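Flendora Hygiene Kits: Progress Report to the Hulik Fund
December 2019
Prepared by Fatima Sithole

We've had a really good stretch since our last report, and I'm so pleased to be writing this one with kits already out the door. As of this week we have packed and handed over 1829 kits, and the families and shelters receiving them keep asking when the next delivery is coming. The short answer is February, and I'll get to that.

What goes in a kit

The contents have settled down nicely. Each kit has a toothbrush, a small tube of toothpaste, a bar of soap, a comb and a washcloth, all in a drawstring bag. In the fall we tried adding a nail file and dropped it again, as the files kept poking through the bags. The washcloth was Jolán Jakab's idea and it has been the most popular item by far — one shelter asked if they could have a box of washcloths alone (we said yes).

Toothbrushes took the most thought. The loose ones we bought at the start were cheap, but the shelters told us they wanted every brush sealed, so people could see that it was new. We switched to individually wrapped brushes from Drinosik. They cost a little more and the change is reflected in the supplies line of the budget. Everyone who packs kits likes them better too, because a wrapped brush can be set down anywhere on the table without fuss.

Deliveries

We now deliver to 18 sites, including two school offices that joined us this fall. Most sites take a box or two at a time. The biggest single order was 254 kits for the Hrynyshyn family shelter, which went out in one van load and was unpacked before lunch! Their front desk staff gave us great feedback on the labels: bigger print, and the list of contents on the outside of the bag so that people don't have to open it to find out what they're getting. New labels are printed and in use.

One delivery went to the wrong door and sat there over a weekend. Nothing was lost. We have added a contact phone number for each site to the delivery sheet, and Jolán calls ahead the day before.

The packing table

I'm excited about the work on the table itself. We used to pack straight out of cartons on the floor, which was hard on everybody's back. Now the small items come up to the wooden table first and get checked there, one by one, before they go into a bag. We look for split seals and crushed wrappers, and anything doubtful goes in a separate bin and back to the supplier.
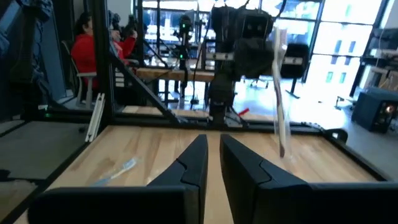 Checking has slowed us down a bit, I'll admit, though less than I expected. The soap is quick, the combs are quicker, and the brushes take the longest because the clear wrappers slide around and like to stick to one another. We plan to try shallow trays in the new year so they stay put. Jolán has already found some that should fit.

Budget and what's next

Spending is on track apart from the toothbrush change, and we made up part of that by buying soap in larger cartons. We are not asking for additional money this period. For February we would like to move the unspent portion of the transport line into supplies, and I've attached the form for your approval — a reply by the middle of January would let us place the next Drinosik order on time.

We would love to have someone from the Fund come by on a packing day. Send me a note with a date that suits you and I'll make sure there's coffee.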